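Imprimer | Envoyer par e-mail
Partages : 29

Chapitre 4
Dimensionner et budgéter un poste à deux bras

4.1 Du geste à la nomenclature

Le chapitre précédent s'achevait sur la rédaction du cahier des charges fonctionnel. Le présent chapitre traite de sa conversion en nomenclature chiffrée, puis en plan d'achat. L'expérience des services techniques montre que l'erreur la plus coûteuse se commet à cette étape : le matériel est choisi d'après la charge utile et la portée annoncées, alors que le geste à exécuter n'a pas encore été décomposé.

On retient comme cas d'étude la manipulation d'une bouteille d'eau en plastique transparent, bouchon à vis compris. L'objet est léger et son prix négligeable. Il impose pourtant la plupart des contraintes rencontrées sur un poste de conditionnement : corps déformable, paroi transparente, pièce rapportée de petit diamètre, couple à reprendre pendant le dévissage.

La première décision porte sur le nombre de bras. Un bras unique associé à un étau ou à un mandrin de serrage suffit lorsque le format est constant. Dès que le format varie au cours d'une même série, l'étau doit être remplacé par un préhenseur adaptatif, et la question se pose de le monter sur un second bras. L'un des bras assure alors le maintien, l'autre l'opération sur le bouchon.

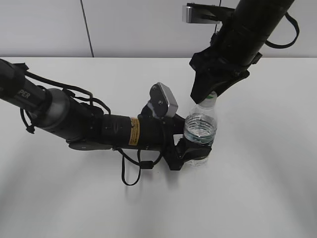 Figure 4.1 – Répartition des rôles : un bras tient le bas de la bouteille, l'autre aborde le bouchon par le dessus.

Le surcoût d'un second bras ne se limite pas à son prix catalogue. Il faut y ajouter le contrôleur (ou l'extension du contrôleur existant), le second préhenseur, le câblage, la licence de coordination lorsque le fournisseur la facture à part, ainsi que le temps d'étalonnage relatif des deux bases. Rosalind Esposito, dans son cours de planification industrielle, propose de distinguer le coût du bras nu et le coût du bras en service. Cette distinction est conservée dans tout le chapitre.

4.2 Postes de dépense

4.2.1 Bras et contrôleur

La charge utile requise s'obtient en additionnant la masse de l'objet plein, celle du préhenseur, celle de la caméra de poignet et celle de son support. L'omission des deux derniers termes est fréquente. Le couple appliqué au bouchon est à vérifier séparément : il sollicite l'axe du poignet du bras opérateur et, par réaction, la prise du bras de maintien.

La portée se vérifie dans la configuration réelle. Un bras qui travaille à l'horizontale au-dessus de la table et un bras qui descend vers elle n'exploitent pas la même partie de leur volume de travail. Le plan d'implantation doit donc précéder la demande de prix.

4.2.2 Préhenseurs et consommables

Les doigts des préhenseurs sont des pièces d'usure. Leur revêtement détermine l'adhérence sur le plastique lisse, et sa dégradation modifie le comportement de la prise bien avant la rupture mécanique. Le budget doit prévoir un jeu de rechange par préhenseur dès la commande initiale, de manière à ne pas arrêter le poste pendant le délai de réapprovisionnement.

Dans le cas d'étude, l'offre de la société Relik facturait le jeu de doigts séparément du corps du préhenseur, tandis que celle de Kowalczyk l'incluait sans rechange. Les deux offres présentaient un total voisin. Ramenées à une même quantité de doigts sur la durée d'exploitation, elles ne se comparaient plus.

4.2.3 Perception

Une caméra fixe donne la position générale de l'objet, mais le préhenseur lui-même peut masquer la zone de contact. La caméra de poignet suit l'approche au plus près, au prix d'un câble supplémentaire le long du bras et d'un étalonnage à reprendre après chaque démontage. Les objets transparents appellent une réserve particulière : les capteurs de profondeur à lumière structurée y donnent des mesures lacunaires, et l'achat d'un capteur coûteux ne dispense pas d'un essai préalable sur l'objet définitif.

On demandera au fournisseur de réaliser cet essai avec la bouteille présentée dans plusieurs orientations, couchée ou inclinée, bouchon vers le bas compris, et de remettre les enregistrements bruts avec son rapport.
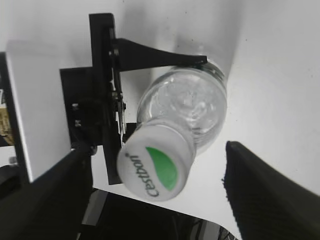
4.3 Plan de table et énergie

Le plan de travail est souvent rangé dans le mobilier et, à ce titre, exclu du budget de la cellule. Ce classement est à proscrire. La rigidité de la table, sa planéité et la teinte de sa surface interviennent directement dans la répétabilité du poste et dans la qualité des prises de vues. Une surface blanche et unie facilite la segmentation des objets foncés ; elle réduit en revanche le contraste avec une petite pièce blanche posée à plat. Le choix se fait sur échantillon, sous l'éclairage prévu.

L'éclairage est compté avec la perception. Une lumière diffuse limite les ombres portées et les reflets sur les parois plastiques.

Le cheminement des câbles fait l'objet d'un plan distinct. Toute boucle laissée libre sous un avant-bras réduit l'espace utile et constitue un point d'accrochage. Les colliers, gaines et supports articulés représentent une dépense faible – mais leur absence se paie en heures de technicien au moment de la mise en service.

4.4 Étude chiffrée : l'atelier Brusimeck

Belmiro Arruda, responsable des méthodes à l'atelier Brusimeck, a établi en septembre le budget d'un poste à deux bras destiné à l'ouverture et à la reprise d'échantillons conditionnés en bouteille. La consultation a été conduite par le bureau d'études Cutalbridge. Neuf postes de dépense y figuraient, dont quatre absents de la première estimation : câblage, éclairage, doigts de rechange et étalonnage.

L'étalonnage relatif des deux bases a été chiffré à 1 800 euros par intervention. Le montant est modeste au regard du prix des bras. Il devient significatif lorsque la cellule doit être déplacée, et l'atelier prévoyait deux déplacements au cours de la première année. Le contrat a donc été renégocié pour inclure la formation d'un technicien interne à la procédure.

Le délai de livraison annoncé était de 29 semaines pour l'ensemble complet, le contrôleur double conditionnant la date finale. Deux solutions ont été comparées. La première consistait à attendre la livraison groupée. La seconde scindait la commande : un bras équipé d'abord, le second ensuite, avec recette provisoire sur les opérations réalisables à un seul bras.

La seconde solution suppose que le programme d'essais soit ordonné en conséquence. La saisie d'un bouchon déjà retiré et posé sur la table, la bouteille ouverte restant debout à proximité, ne requiert qu'un préhenseur. Elle permet de qualifier la précision d'approche, l'ouverture des doigts et la détection d'une pièce de faible hauteur.
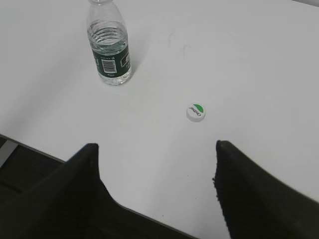

La recette provisoire porte ainsi sur des grandeurs mesurables avant l'arrivée du second bras, et le solde correspondant peut être libéré sans engager l'acheteur sur la coordination. Il convient de l'écrire au contrat. À défaut, le fournisseur est fondé à considérer la recette provisoire comme valant acceptation du contrôleur, y compris pour des fonctions qui n'ont pas été essayées.

Brusimeck a retenu la commande scindée. Le surcoût de transport et de seconde mise en service a été inscrit sur une ligne propre, et non réparti sur les deux bras, afin que la comparaison reste lisible lors d'un achat ultérieur.

4.5 Provision pour aléas

La provision se calcule ligne par ligne. Un taux unique appliqué au total surestime le risque sur le matériel de catalogue et le sous-estime sur l'intégration. Pour les bras, le prix est ferme et la provision peut être nulle. Pour la perception d'objets transparents, elle dépend du résultat de l'essai décrit au 4.2.3 ; tant que celui-ci n'a pas eu lieu, la ligne reste ouverte et doit être signalée comme telle dans le dossier de financement.

Imprimer cette section | Envoyer par e-mail
9 commentaires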